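March — ball-to-bin collection, Wereck station

Setup as it was during the morning block, left gripper going in for the first ball:
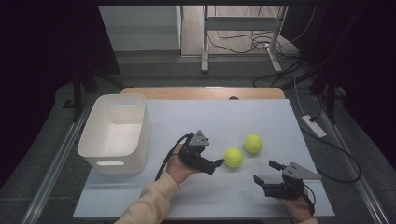 ## What we're after

Two-handed pick and place with the hand-held grippers. Two tennis balls on the white board, bin on the left, both balls end up in the bin. Nedberg wants this as the plain case before we move to anything soft or with a lid. The left hand should take the nearer ball and the right hand the farther one, but I don't want that to be a hard rule in the data. If the balls land so that the right hand has the easier reach to both, use the right hand for both and mark the take "R only" in the log.

## Counts

- Kept so far, all stations: 2484
- Of those, with both hands doing something useful: 1944
- The rest are single-hand takes, mostly from the first week, when the bin was placed too close and the right gripper just hung in the air.

I'd like to bring the two-handed share up before the next training run. The Marulanda loader treats single-hand takes as normal and samples them evenly, so the policy learns that parking the right arm is fine. Last run it parked the right arm most of the time.

## Session notes

Started at 8:40. Calibrated both grippers first, jaws fully open, fully closed, then open again. The left one read slightly short of closed on the first try and fine on the second. Did not chase it. If it does that again tomorrow, swap the encoder cable before doing anything else.

Ball placement: I'm rolling them by hand onto the board and waiting until they stop. The earlier placements were too tidy, always side by side. With rolling we get diagonal pairs, pairs touching, and now and then one that stops right at the edge. Keep the edge ones unless the ball drops off during the take.

Touching pairs are the hard ones. Closing on one ball pushes the other away, and then the second hand has to follow it. Slow down when this happens. A fast chase looks fine to a person but the wrist track gets jumpy and the Dendbridge filter throws the whole take out. Lost a good run of them that way before I noticed.

Release height also matters more than I had written down before. Dropping from above the rim makes the ball bounce, and twice it came back out. Lower the jaws inside the bin, open, then come straight up. Don't drag the jaws along the wall on the way out — the bin shifts and the next take starts with it in a different spot. Some shift between takes is fine and even wanted, but it should come from us moving it on purpose.

Cables: keep slack behind both wrists before pressing record. The left one pulled tight a few times when I reached across toward the right side of the board, and you can see it in the motion as a small hitch at the end of the reach. I cut those.

Stopped at 11:15, wrists tired. Takes after 10:45 are noticeably slower, so check them against the early ones before mixing them in.

## Take procedure, as it stands now

1. Bin empty, on the left side of the board, handle facing the operator.
2. Roll both balls, wait until they stop.
3. Grippers up and open, hold still for a two-count.
4. Record.
5. Pick, place, pick, place. Both hands may move together if there's room.
6. Return to open and still, another two-count, stop.
7. Log any drop, slip or re-grasp. A re-grasp is a keep, as long as it ends with the ball in the bin.

## To do

- Re-label the first-week takes so single-hand ones can be filtered at load time.
- Ask the Nedberg side whether they want the bin on the right for part of the set. I think yes, but it changes step 1 and the reset.
- Check the upload from this morning. The Dendbridge sync stalled at noon and I restarted it without looking at which files had gone through.
- Try a block with the bin turned end-on. The opening is narrower from that side and the right hand will have to come in at a different angle.
- Longer break between blocks.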